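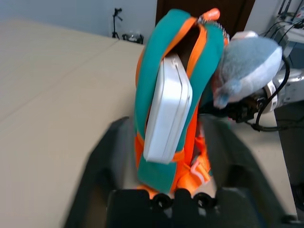 Zip case in teal with orange trim, partly open.

Stadeck Ballot Box, Model 37
Supplied by Flarnura Election Equipment, Hestville

Overview

The Stadeck Model 37 is a rigid, reusable ballot box for municipal, school board and association elections. It folds flat for storage and is assembled without tools. The box is intended for hand-counted paper ballots and is not compatible with tabulator heads or other scanning equipment. Returning officers who use a mix of hand-counted and machine-counted polls should order the Model 37 for the former only.

Capacity

Nominal volume is 37 litres. With single-fold letter-size ballots on standard stock, the box holds 1,313 ballots before the slot begins to obstruct. Capacity drops with double-folded ballots and with heavier paper. For polls where more than one contest is printed on separate sheets, allow one box per contest or schedule a changeover during voting hours. A full box must be closed and sealed before the next one is opened.

Slot and lid

The slot is 232 mm long and is fitted with a sliding shutter. The shutter locks in the closed position when the first seal is applied and cannot be reopened without breaking it. The lid is one piece, with a raised lip on all sides. It can be fitted in either direction.

Seals

Each box has four seal points: two on the lid, one on the shutter and one on the rear hinge. All take the Delorme pull-through seal, numbered, in red or blue. Other pull-through seals may fit, but the tail must be narrow enough to pass the eyelet freely. Adhesive seals do not hold well on the textured sides and should be placed on the smooth panel beside the hinge if local rules call for them.

Seal numbers are recorded on the statement card, which slides into the sleeve on the front of the box. The card has space for the poll number, the opening and closing seals, and the signatures of the deputy returning officer and two scrutineers.

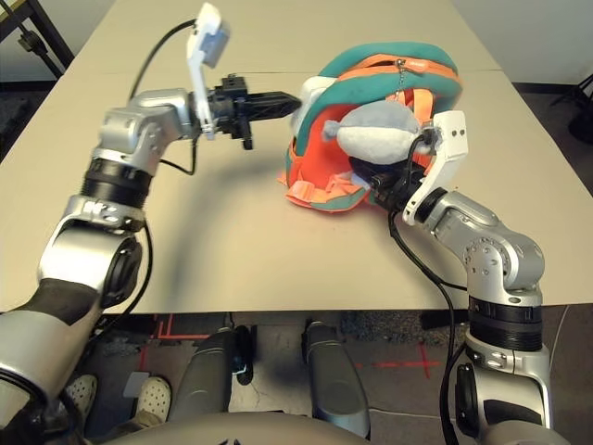
Assembly

1. Unfold the body and press the base down until both tabs click.
2. Show the empty interior to candidates' agents present.
3. Fit the lid and apply the lid and hinge seals.
4. Record the seal numbers on the statement card.
5. Leave the shutter open until the close of voting.

The shutter seal goes on last. Boxes used for advance voting are sealed at the shutter each evening, and a new number is entered on the card each morning.

Storage and cleaning

Store folded, lying flat, away from direct sun. Wipe with a damp cloth and mild soap. Solvents will cloud the smooth panel. Remove old seal tails from the eyelets before folding, as they can score the hinge.

What is supplied

Body and lid
Pack of Delorme seals, one colour
Blank statement cards
Instruction sheet, English and French

Carrying straps, privacy screens and additional seals are ordered separately. Replacement lids are available for boxes made after the shutter was redesigned. Earlier lids have a shallower lip and do not interchange.

Ordering

Orders are accepted from municipalities, school boards, band councils, unions and co-operatives. Seal number ranges are allocated at the time of shipping and listed on the packing slip. Customers who need a continuous range across several polls should state this on the purchase order. Orders for December by-elections should allow for the Hestville warehouse closure at the end of that month.

Specifications last revised January 14, 2020.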